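Jaltard Limewash, the Gray Range
July
By Begoñe Moya
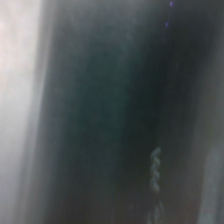
Pale gray into charcoal, with a soft edge between.

We've been hoping to carry a proper limewash for years, and Jaltard is the one that finally made us clear a shelf. It's a mineral paint for inside walls, made from aged lime putty and natural pigment, and it dries to a chalky, slightly cloudy finish that shifts with the light all day long. If you've only ever painted with regular wall paint from a can, the first hour with this stuff is going to feel strange (it's thin, it splashes, and it looks wrong when it's wet). Then it dries and you stand there grinning at a wall!

The full range has 19 colors, and we stock all of them, but the grays are what people drive over for. They start at a near white called Gudau Milk and run down to Slate Yard, a deep charcoal that I was sure would be gloomy and have now put in my own dining room. In between you get a run of soft middle grays that are hard to tell apart on a card and very easy to tell apart on a wall.

What you get

Each tub holds one gallon and comes ready mixed. One gallon covers 185 square feet with two coats on smooth, primed drywall. Bare plaster drinks more, and old brick drinks a lot more, so tell us what your wall is made of when you order and we'll work out the number of tubs with you. We also sell sample pots, big enough for a good-sized patch. Please do buy one. Lime colors dry far lighter than they look in the tub, and a patch on your own wall will teach you more than any chart we could hang up in the store.

The primer is sold separately. You need it on drywall and over any old latex paint. You don't need it on raw lime plaster, which the limewash grabs by itself.

Brushes

Use a wide block brush with long, soft bristles. We like the Oksanen block brush a great deal – it holds plenty of paint, it doesn't shed, and the handle is fat enough that your hand isn't cramped by lunch. A roller will get the paint on the wall but leaves a flat, dotted look that wipes out most of what makes limewash lovely, so keep the roller for the primer.

Rinse the brush in plain water right after you finish. Dried lime does not come out of bristles, and I have a small graveyard of good brushes at home to prove it.

Putting it on

Stir the tub well, right down to the bottom, and stir it again every time you go back to it. The pigment is heavy and it sinks.

Mist the wall with water if the room is warm or the surface is very dry. Load the brush lightly and work in short, loose crisscross strokes, moving outward from a corner. Keep a wet edge. That's the whole trick, really. If you stop in the middle of a wall for a phone call, you'll see where you stopped, and you'll see it for as long as you live there. Two people make it much easier on a big wall, one on the ladder and one on the floor, both using the same kind of brush and both starting from the same side.

The first coat looks awful. It's patchy and thin and people do call us in a panic. Let it dry overnight and put on the second coat with the same loose strokes, and the depth comes up. The darker grays show brush marks more strongly than the pale ones, so if you want a calm wall, go lighter. If you want clouds and drama, Slate Yard will give you all you can handle.

Fading one gray into another

We get asked about this more and more, and it's great fun to try. Paint the whole wall in the lighter color first and let it dry. Then bring the darker color in from one side and, while it's still wet, brush a fifty-fifty mix of the two into the edge, then more of the light color past that, thinned with a splash of water. Work fast and keep your strokes loose and uneven. A neat edge gives the game away. Manouchehr Safavi did one like this in a stairwell, dark at the bottom and going up into Gudau Milk at the landing, and he tells us the neighbors keep finding reasons to stop by.

Practice on a sheet of primed drywall before you touch the real wall. Two or three tries is usually enough to get the feel.

Living with it

Limewash breathes, so it's a good pick for old houses with damp-prone plaster. It has almost no smell. It is not a scrubbable paint, though, and I wouldn't use it behind a stove or at toddler height in a hallway without the matte sealer on top. The sealer deepens the color a little, most of all in the middle grays, so test it on your sample patch too.

Small scuffs can be touched up with a damp brush and a bit of leftover paint. Keep some in a jar with a tight lid and a thin layer of water on top. Mine was still good after 40 weeks in a cool cupboard, and it would probably have lasted longer if I hadn't used it up on the back of a bookcase.

Safety

Wet lime is caustic. Wear gloves and eye protection, cover your arms, and rinse any splashes off your skin with lots of water. If it gets in your eyes, rinse right away and get medical help. Cover glass, stone and metal before you start, as lime can etch them. Keep kids and pets out until the wall is dry.

Ordering

Sample pots go out in the mail. Full tubs are heavy, so we deliver those ourselves or hold them at the counter for pickup. Opened tubs can't come back, but sealed ones can, so if you're torn over how many to get, take the extra one.

Rodrigo Llorente runs the limewash table at the back of the store most mornings, with a painted board of every color and a brush you can try out on a scrap of plaster. Bring a photo of your room if you have one, and wear something you don't mind getting splashed.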